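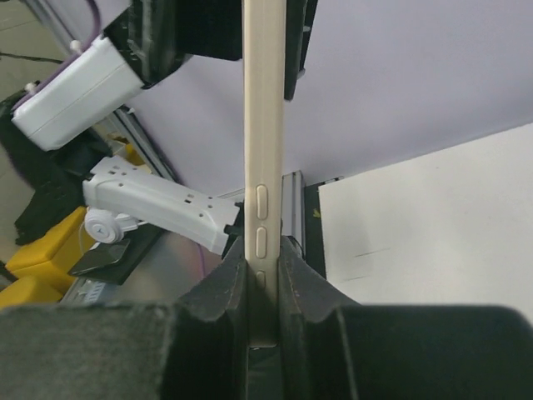 Clikudine Phone Handover Demos

README, last updated 24/09/2025

Hi, and thanks for downloading this! Clikudine is a small set of teleoperated demonstrations where I drive a robot by hand to take hold of a phone, keep it steady and let it go again without dropping it. There are 400 episodes in the release. I started recording in April, threw out nearly everything from that first month (my driving was awful) and began again with a better setup.

What's in the download

Every episode gets its own folder, with the wrist camera video, the joint positions and the gripper opening. There's also a plain text note whenever I had something to say, so expect a lot of grumbling in the early ones. The folders are split into 2 groups:

clornen — slow demos, one grasp per episode, no corrections
grulham — faster demos, and I left my mistakes and recoveries in

If you're training something for the first time, start with clornen. I got much smoother behavior from it, though a policy trained only on that group has no idea what to do after a bad grasp. Mixing in 70 episodes from grulham fixed most of that for me.

How I drive

I hold the phone by its flat faces, so from the wrist you see it side-on with the buttons facing you. The fingers have a V shape that cradles the phone nicely, but it's easy to come in crooked — go slow for the last bit and let the channel do the centering. In the gold phone episodes the lowest side button can end up partly between the fingers. I didn't filter those out. If you care about button presses, you'll want to check them yourself!

Things to know before you train

The gripper pads are really close to the wrist lens, so they're always a dark blur along the bottom of the video. I tried cropping them away and the policy got worse, so I'd leave them in.

Gripper opening is logged as a fraction, with 0 for closed and 1 for open. Version 3 of the files fixed a bug where those were swapped. If you have an older copy, please grab the new one.

Loading

Use the Rodrigues loader in the tools folder. Point it at the top folder and it picks up both groups, or pass a group name if you only want one. It skips any episode with a missing joint file and prints the folder name so you can go look.

Found a broken episode? Open an issue with the folder name and I'll check it against my raw recordings.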